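Speaker notes: does the shop need a humanoid?
Dornthorpe shared workshop, evening talk, 13 minutes plus questions

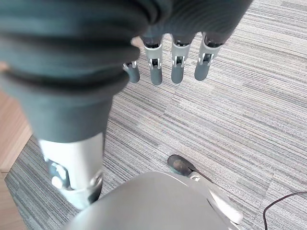 Looking down past the hand. Four fingers, ribbed sleeve, one foot on the carpet.

Leave the slide up. Let people look at the knuckles before I start complaining.

Open with the bill for joints. Every silver hinge up there is something to adjust, and later something to adjust again. Ask who here has kept even 2 hinges true on a cabinet door.

The sleeve. Leopoldo loves it, says it keeps fingers out of the works. Fine. I say it also hides the works, and I want to see a loose bolt before I hear it. Point at the bare metal under the sleeve — bolts and bracket in plain sight. More of that, please.

Legs. My main gripe. We have a flat floor. Stakel, our old cart, gets by on 4 wheels and has yet to fall on anyone. Pause for Kanini, she will object.

Be fair: the hand is the part I'd keep. Bolt it to a bench and I'd stop grumbling for 3 months.

Skip the Drurby story if past 7:30 p.m.

Last question to the room: what job are we giving it in March? Write the answers on the board. Itzel has the marker.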